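Robots learn the folding at Meesuk, and the staff are doing the teaching

5 March 2020

I spent a morning this week at Meesuk, the laundry and linen firm on the edge of Plandville, and came away having talked far more about shift patterns than about machines. The firm washes for hotels and clinics between here and Floststead and has 92 people on the books. Since January two of them at a time have come off the sorting line to work at a table, picking up cloths with hand-held grippers so that a robot can later be trained on the same movements. 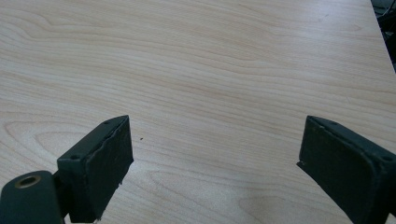 Pay was the first thing I asked about, as it was the first thing everybody else wanted to talk about too. Table work is paid at the sorting rate plus a small extra, and it's done sitting or standing as you like, which has made it rather popular (there's a waiting list pinned up by the kettle!). It isn't glamorous, mind you. The grippers do the same few jobs over and over, and the dark pads inside the fingers get scuffed and ragged at the edges, so looking after them has become a little job of its own. One woman who has sorted sheets for years told me her shoulders have stopped aching, but that she misses the chat on the line. I can believe it — the line is noisy and everyone shouts across it, while the table is a quiet spot where you have to concentrate.

The big worry, of course, is what happens once the robot has learnt enough. The managers say there will be no job losses at Plandville this year, and that people will move over to checking and repairs, where they're always short. The staff I spoke to were half convinced. A couple of them wanted it in writing, and a man from the night shift pointed out that "this year" isn't very long.
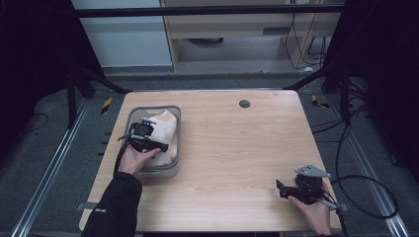
There was a meeting on exactly that in the canteen, and I'm told it ran well over. What came out of it is a training offer: 224 hours of paid courses to be shared out among anyone on the sorting line who wants to move across, with the first places going to the people who've been there longest. The other site, at Drudunach, won't get any of this until the autumn at the earliest, and staff there have asked to come over and see the table for themselves before anything is decided. A visit is being arranged — I've asked if I can tag along.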